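Box Drive Fills Up Early as Stitberg Packs for the Coast

Oct 15, 2019

The October box drive at the old Halliday building in Stitberg got off to a busier start than anyone had planned for, and by lunchtime the long table was seeing one carton after another. The drive sends winter coats, bedding and school supplies out to families in Alberg, and it has been a fixture in town for long enough that people now start asking about it while it's still warm enough for shorts.

The goal this year is 1,160 boxes, which is 232 more than last fall, and the cartons are all the same plain brown kind so that they stack evenly in the truck. They arrive flat and have to be folded into shape before anything can go in them, which sounds like nothing much until you have done a few dozen and your thumbs begin to complain.
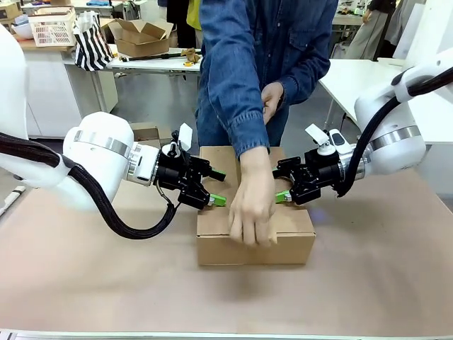

Pressing on a closed box at the paper-covered table in the Halliday building.

Newcomers get a quick lesson in folding before they start. Crease each flap all the way back first, then fold the short ones in, then the long ones, and press down evenly. A box that bulges in the middle has too much in it, and the kindest thing to do is take out a sweater and begin another box (there is always another box). Each one should come in under 50 pounds, and the heavy things, books especially, are best spread out among the lighter ones.

Flat cardboard is welcome too, as long as it's clean and has no tears along the folds.
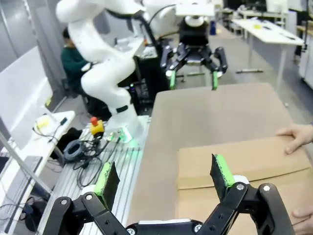
Spare sheets get cut down and used as liners, or slipped between layers of dishes, and last year they saved a good many soup bowls from a bumpy ride over the Plestunetti bridge. If you have a stack of it sitting in the garage after a move, please do bring it by, and don't worry about trimming it to size.

Drop-off is at the side door on Alberg Road, number 51, from ten in the morning until six in the evening through the end of the month. Blankets and children's mittens are still the things most needed, and there is coffee on for anybody who'd like to stay and fold for an hour or two.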